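Jarmo Mäkelä starts talking before I've even sat down. He wants to explain why his group at Lesus spent most of February changing the wallpaper in a room that doesn't exist.

"You train an arm in one simulated kitchen or office and it learns the room along with the task," he says. "So we keep the task fixed and shuffle everything else — rug, cabinets, the light, even the books on the shelves!"

The method is called Muta. It takes 27 recorded demonstrations and replays them in 1000 room variants, throwing out any replay where the arm misses its goal. The policy then trains on whatever is left. Mäkelä loves the simplicity of it. "There's no clever network hiding in there. It's bookkeeping, and it works."

How well? The team ran 511 test episodes in rooms the policy had never met, and it failed in 27 of them. Trained on a single room, the same policy couldn't get through 5 episodes in a row.

He is just as happy talking about what still goes wrong. Thin things are hard, and so are strong shadows. "A shadow of the gripper on a wall can look a lot like a gripper," he says, laughing. "We want to see what happens with two or three lamps next. I really can't wait for that one."

Contact | © Lesus 2025 | Back to top
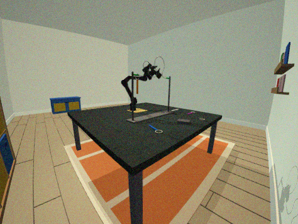 One of the simulated rooms, with the arm, the stand and small objects on the table.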